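Product Review: Plomisetti Refillable Travel Bottles, Clear, 60 ml
Household Goods Section, Drustden Consumer Advisory Service
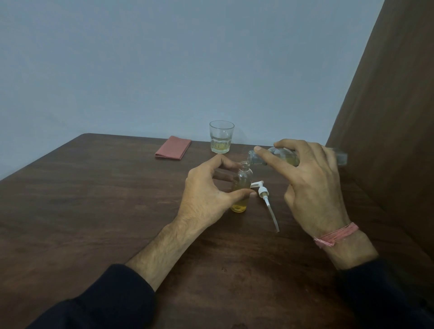 Several readers of the Drustden bulletin wrote in before this review was complete, and one letter set out the main concern well. Makris Road subscriber R.T. writes that the bottles are handsome enough on the shelf but that the neck is too narrow for cooking oil, and that anyone without a steady hand should buy the funnel with them or choose another brand. The section took this point into account when planning the test.

Purpose and scope

The Plomisetti bottle is sold for decanting liquids from a larger household container into one small enough for a lunch bag, a picnic basket or a toiletry case. It is a plain clear plastic cylinder with a threaded neck and a white pump dispenser cap. The review covers the 60 ml size only. Bottles were bought at retail from the Ratuvano store in Drustden in March, in packs of 2, and no samples were accepted from the manufacturer.

Testing consisted of 47 fills over the course of the month. The liquids used were sunflower oil, dish soap, hand lotion, shampoo and water. Fills were made at a table, by hand and without a funnel, except where noted. After each fill the bottle was capped, laid on its side overnight on a sheet of white paper, and inspected at 9 a.m.

Filling

Pouring by hand into a neck of this width requires patience. Testers obtained the best results with the receiving bottle standing upright on a flat surface, one hand close to it, and the larger bottle brought down nearly level before any liquid was allowed to run. A thin, slow stream entered the neck without difficulty. A quick pour did not: air trapped in the bottle pushed back against the liquid, and oil collected on the thread.

Water and shampoo gave the least trouble. Sunflower oil was acceptable once the tester had done it a few times. Hand lotion could not be poured in any reasonable period and had to be spooned, and the section does not recommend the bottle for that use.

The objection raised by the subscriber is therefore upheld in part. A funnel is helpful for oil and should have been included in the pack at this price. It is not necessary for thinner liquids.

The base is narrow for the height of the bottle. An empty bottle tips readily when touched by the lip of the container above it. Once it is half full it stands more firmly, and two testers adopted the practice of keeping a hand beside it until that point.

Visibility of contents

Clear plastic is the strongest feature of the product. The level can be read at a glance from any side, and oils and soaps with a color of their own are easy to tell apart in a drawer. The bottle carries no measuring marks. Readers who need an exact quantity will have to measure it beforehand.

Sealing

The cap turns smoothly and closes without undue force. Of the 47 fills, 2 left a mark on the paper, both of them oil. In each case the thread had not been wiped before the cap was replaced. When the same bottles were wiped, refilled and laid down again, the paper stayed clean.

Cleaning

Warm water and dish soap cleared everything except the oil, which left a film near the shoulder of the bottle where a standard brush does not reach. A teaspoon of uncooked rice shaken with soapy water removed it. The maker advises against the dishwasher, and that advice was followed.

Assessment

The bottle is recommended for water, shampoo and liquid soap. It is recommended with reservations for cooking oil -- chiefly on account of the narrow neck and the missing funnel -- and is not recommended for lotions or creams. Households that already own a small funnel may disregard the first reservation.

The full table of results is available from the Advisory Service on request. Please quote bulletin item 242.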